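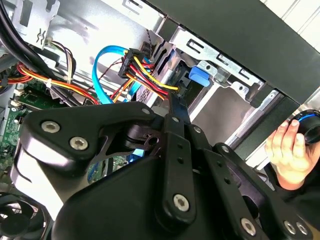
Inside the old desktop, blue SATA cable and all.

October, evening

Rained until four. I finished the last of the seed envelopes at the kitchen table and then sat down with the choir accounts, which I had put off for two weeks. We took in 200 dollars at the spring concert and spent nearly all of it on sheet music. Hélène Landry wants to do the Fauré again. I would like something the basses can learn without complaining, but I will sing whatever is on the stand.

Rehearsal ran long. There were 16 of us, a good turnout for a wet night. Amirul has a cold and mouthed his way through the second half. We went over the same page of the Advent piece until the altos stopped coming in early, and then the tenors started doing it. Hafiz Wattimena played for us and did not lose his temper, although he did close the lid between songs harder than he needed to. The hall heating was off again. I kept my coat on and wished I had brought the thick socks.

My own part is coming along. I have trouble with the jump in the third line, up a sixth and then straight back down, and I land a little flat every time I think about it. When I don't think about it, it's fine. I practiced it in the car on the way home with the windows up. I also need to mark my breaths in pencil. Last year I used pen and regretted it.

Yusri called after supper. He and Suryani are painting the back bedroom and can't agree on green. She has put four patches on the wall and he says they are all the same one. He asked if they could borrow the long ladder and I said yes, if he brings it back with both feet on it this time. They will come for it before lunch tomorrow. I should clear a path in the garage, where the ladder is behind the storm windows and the big cooler.

Suryani got on the line and asked for Mother's recipe for the squash soup. I read it to her off the card. The card says "salt" and "enough stock" and not much else – I told her to start with six cups and see. She also asked if I was sleeping better. I am, mostly. I have stopped drinking tea after eight. 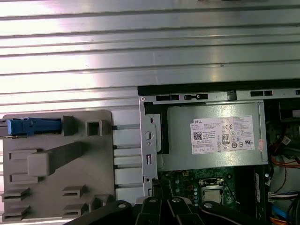
Later

Couldn't settle, so I got up and wrote to Aunt Rosna's old address to ask whether the new people would forward her mail. Three Christmas cards came back last year and I would like to know where she has gone. If I hear nothing by the end of the month I will ask Yusri, who used to have a number for her neighbor.

The wind has picked up. One of the gutters on the north side is knocking again, the same one I had fixed in the summer for 100 dollars. I will call the man back. He was polite enough, but he was up there ten minutes.

For tomorrow: ladder, bank, stamps, cough drops for Amirul. Return the blue folder to Hélène. Take the tomato cages down if it's dry – the plants have been finished for weeks and look terrible from the street. I have one bowl of green ones on the windowsill and two have started to turn.

Read a chapter and a half. The brother came back from sea and no one was pleased to see him. Light off at 11:30.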